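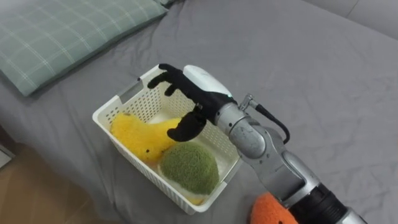

How a Town Council Decides Things

Have you ever walked past a playground with a broken swing and wondered who is supposed to fix it? Or maybe you have seen a new crosswalk appear on your street one morning and thought, well, who asked for that? Quite often the answer is the town council, and in this chapter we are going to sit down (get comfortable, it's a long one!) and find out what a town council does all day.

What is a council?

A council is a group of people chosen by the grown-ups of a town to look after the things everybody shares. Your bedroom belongs to your family, and your school bag belongs to you, but the park, the library, the sidewalks and the street lamps belong to the whole town together. Somebody has to make sure the lamps come on and the library roof doesn't leak, and that is the council's job.

The people on the council are called councilors. They are chosen in an election, when grown-ups go and vote for the person they would like to have. A councilor can be a baker or a nurse or a bus driver the rest of the time. Many of them do their ordinary work during the day and go to council meetings in the evening, with a sandwich if they are lucky.

Let's visit Skaltton

To see how it all works, we'll go to the town of Skaltton, in the region of Avonora. Skaltton has a river, a market square, two schools and a very old footbridge called the Kneževič Bridge. Children from the Domico neighborhood cross it every day on their way to school, and last winter some of the boards started to wobble.

One of the parents, Muthu Rao, thought the bridge should be repaired. He could have grumbled about it over dinner (and he did, a bit), but then he wrote a petition. A petition is a letter that asks for something and that lots of people sign to show they agree. In Skaltton, the council has to talk about any petition with 1000 names on it. So Mr. Rao went up and down the market square with a clipboard, and his neighbors took copies to the bakery and the swimming pool, and on 2024-04-20 they carried the whole bundle up the steps of the town hall.
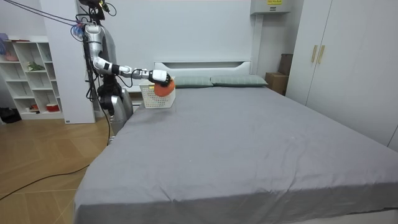 Now, handing in a petition doesn't mean you get what you asked for. It means the council has to listen and think it over properly. The bundle went first to the town clerk, the person who keeps all the council's papers in order. The clerk checked the names and then put the bridge on the agenda. An agenda is a list of everything that will be discussed at a meeting, written down ahead of time so that people know when to come.

The meeting

Council meetings in Skaltton are open to the public. That means anyone can go in and sit on the chairs at the back, children too, as long as they don't mind some rather slow parts. The person in charge of the meeting is the mayor, Shobha Pillai. She has a little wooden hammer called a gavel, and she taps it when too many people talk at once.

Visitors who want to speak get three minutes each. The bridge took up 60 minutes altogether! One lady said the boards were slippery when it rained. A man who lives by the river said he was happy to have the bridge fixed, but could the workers please not start drilling at dawn. An engineer explained that the legs of the bridge were still strong and only the top part needed new wood. Then the councilors asked questions, and some of them disagreed with each other, and that is perfectly all right. Disagreeing politely is a big part of the job.

Where does the money come from?
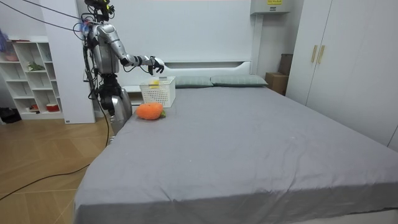 The money a council spends comes mostly from taxes, which are payments that people and shops make so the town can pay for shared things. Before each year begins, the council writes a plan called a budget, saying how much will go to the parks, how much to the library, how much to the roads and so on. You might imagine it as a basket, like the white plastic one on the gray bed. It is a handy size, but it has sides, and you can only fit so much inside before you have to choose. If the bridge goes in, perhaps the new benches have to wait until next year.

That was just what happened in Skaltton. The councilors moved the benches to the following year and used that money for the bridge.

The vote

When everyone has finished talking, the councilors vote. In Skaltton they do it by raising their hands, and the clerk writes down the result. If more hands go up for "yes" than for "no," the idea is approved. The bridge was approved, and the work was planned for May, to be finished in 30 days. (No drilling at dawn. They wrote that down too.)

Can children have a say?

Yes, you can! You might be too young to vote, but you can write to your councilors, and a letter from someone who uses the playground every day is a very useful thing for them to read. Say who you are, what the problem is and where to find it, and tell them what you think would help. Some towns also have a children's council that meets at the town hall. Ask your teacher or a grown-up at home if your town has one.

Words to remember

Agenda: the list of things to be talked about at a meeting.
Budget: a plan for spending money.
Clerk: the person who looks after the council's papers.
Petition: a letter asking for something, signed by many people.
Public meeting: a meeting that anyone may come and watch.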